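Search this site
Go

The Filibuster Comes to Ellanow

By Ultan Sheehan

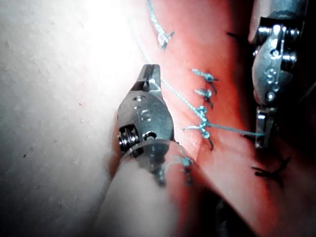
Every deliberative body eventually discovers that the easiest way to win a vote is to make sure it never happens. The United States Senate discovered this in the nineteenth century and has been polishing the technique ever since. Our own state senate, a late bloomer in most respects, got there in February.

The bill in question would have let county clerks start opening mail ballots a few days before the election, so that the rest of us might learn who won before the yard signs blow into the river. It had sponsors from both parties. It had passed the house. By every head count I heard in the hallway it had the votes, and so naturally it is dead.

It was killed by the hold, a courtesy under which any one senator may ask that a bill be set aside for further study. The study has no deadline. The senator need not do any studying. Until recently the senator did not even need to give a name, and the bill simply sat in a drawer with the others, being considered. I asked the clerk's office how many bills are in the drawer at present and was told 201. I asked how many had come back out in the last session and was told 8, after a pause in which I could hear someone turning a page that did not need turning.

Defenders of the hold will tell you it protects the minority. I have some sympathy for that. I have been in the minority on most questions since I could vote, and I would like to be protected. But it is worth asking which minority we mean. A caucus with 13 members is a minority. So is one man from Brunska who is annoyed about a bridge.

I am not guessing about the bridge. The senator has been frank about it, in the way people are frank when there is no penalty. The highway money went to Prumis, he thinks it should have gone to Brunska, and he will keep his thumb on whatever passes beneath it until somebody calls him. He has no quarrel with mail ballots. I believe he votes by mail himself.

The usual reply is that both parties do it. They certainly do. When the present majority was out of power it held up judges, budgets and, on one stirring occasion, a resolution honoring the state's beekeepers. The leadership speeches from those years are still on the senate's website, full of language about the sacred right of the lone dissenter. You could hand the same pages to the other side today, and I suspect someone has, given that the minority leader's remarks last month contained the same misquotation of Edmund Burke.

This is what makes reform so hard to get. The party in charge hates the rule and is afraid to touch it, knowing it will want it back. The party out of power loves the rule and remembers perfectly well hating it. Everyone agrees the thing should be fixed on some future date when they personally have nothing at stake, and that date does not appear on the legislative calendar.

There is a modest proposal going around, from a Kudo Republican and a Democrat whose district is mostly parking. It would keep the hold but put a clock on it. A senator could stop a bill for ten working days, in writing, with a reason attached. After that the bill goes to the floor and people have to vote on it with their names up on the board.

You would have thought they'd suggested selling the dome. One veteran member said it would turn the senate into the house, a remark made with house members in the room. Another warned of haste. The mail ballot bill has been introduced, in one form or another, in every session since my daughter was in grade school, and she now has a mortgage.

I don't think the clock would cure much. Give a legislature a ten-day rule and it will find out what can be done with an eleventh. A determined senator can still bury a bill in committee, load it with amendments about fireworks, or talk until the caterers leave. Still, he would have to stand up to do it – and a fair number of them would sooner not be seen standing.

As for the voters, polls now put support for faster ballot counting at nearly 80 percent, a figure usually reserved for ice cream. The bill needed a simple majority in a room where it had one. What it lacked was a bridge.

The rules committee takes up the clock proposal Saturday morning, a time chosen, I'm told, for the convenience of the public. The public may want to bring coffee. As I write, somebody has already asked that the proposal be held for further study.

We use cookies to remember your preferences and to measure visits to this site. By continuing to read you agree to our use of cookies. Accept Manage settings

Contact us | Letters to the editor | Back to top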